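Setting Up and Looking After the Shelf-Facing Cell "Zinik"
Student project report, Ginance Technical School, July 2018

1. What the project was

Our group had the task to set up a small robot cell which puts household goods in order on a shop shelf. The arm and the controller were already at the school. The gripper fingers, the head camera mount and the work routine were made by us. The cell has the name Zinik, after the old name of the laboratory room.

The goods are small and not easy for a machine: peelers, bottle openers, magnifying glasses. In a shop they are kept in rows and stacks by colour, and a person does this with two hands without thinking much about it. We wanted to know how the person does it before we wrote the motion program.

2. Setting up the cell

The base plate is fixed to the floor with bolts. We first levelled the plate, then the arm, and we checked the level again after the bolts were tightened. The first time we did not check it again and the arm was a little inclined to the left. It took us two afternoons to find this mistake.

The camera mount stands above the arm and looks down on the shelf board at an angle. We used a Clileo bracket with 3 screws. The middle screw became loose during longer runs, so we put a spring washer under it and made a paint mark on the head. When the mark is not in line any more, the screw has moved and the camera must be calibrated again.

The calibration uses a printed board with 38 points. The board is placed on the shelf in 7 positions. If the error is too big in one position, only this position is repeated.

3. Hand work used for the motion program

We divided the hand work into holding, pulling straight and supporting. For each of these the position of both hands against the shelf edge was written down. 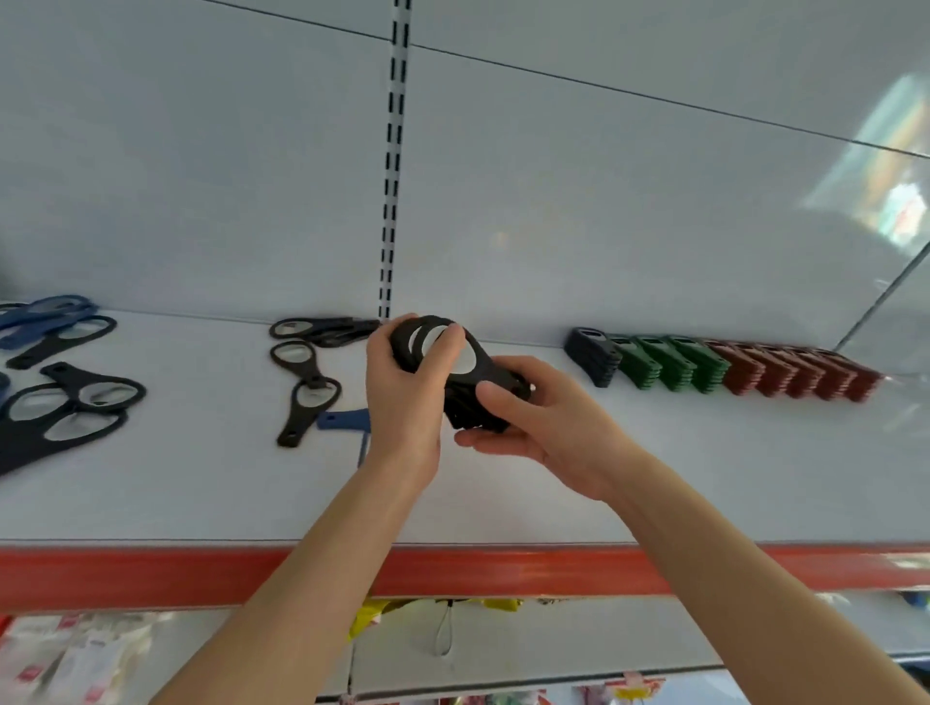
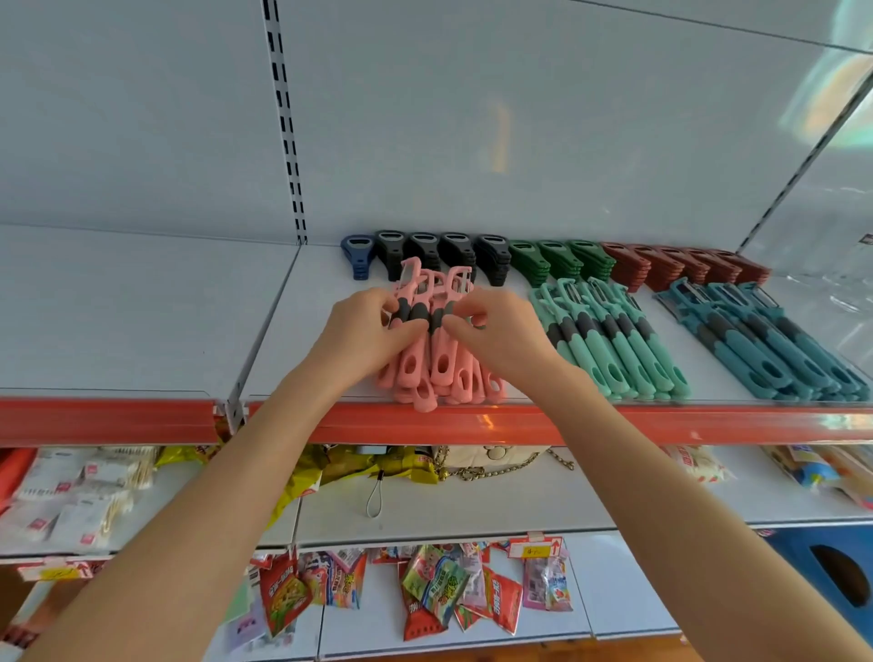
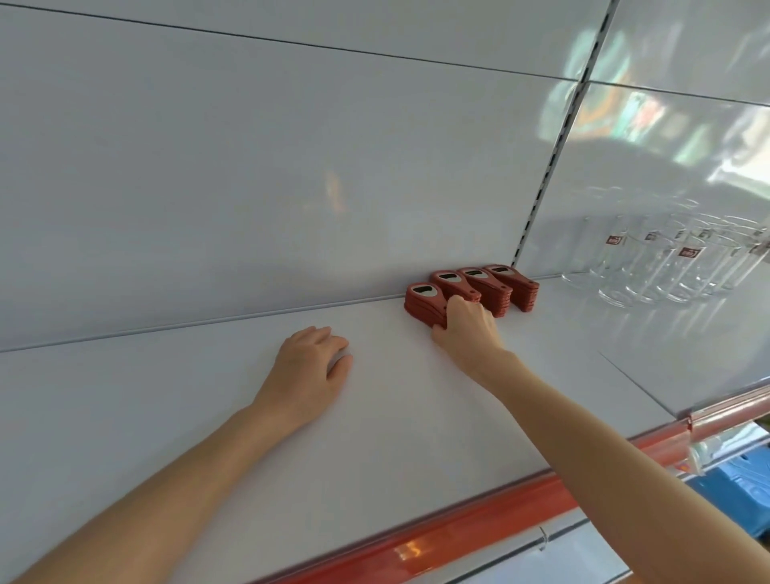

Hands at work on the shelf: a stack of black magnifying glasses, the pink peelers, and a stack of red bottle openers.

Why does the cell have only one arm if the hand work is done with two?
The school has one arm, and a second one was not in the budget. The support of the other hand is replaced by a fixed stop made of aluminium, against which the gripper pushes the stack.

4. Care and repair

The rubber pads on the fingers are cleaned with a damp cloth before each run. Grease is given to the linear guide once a month, beginning in April. We used the Karpenko grease from the school store and wrote each greasing in the notebook of the cell.

There was one real repair. The cable of the gripper sensor broke inside its cover, near the wrist, and the signal came and went. We changed the cable for a longer one and fixed it with a loose loop, so that it is not bent sharply when the wrist turns. The change takes roughly 2 hours, and most of this time is for opening and closing the cover.

5. Open points

The fixed stop works with flat stacks. With long handles the stack turns around the stop and falls to the side. A stop with a V form was drawn but not yet made. The drawing is in the folder of the cell, together with the calibration files and the list of spare parts. The next group should order finger pads early, as the delivery was slow.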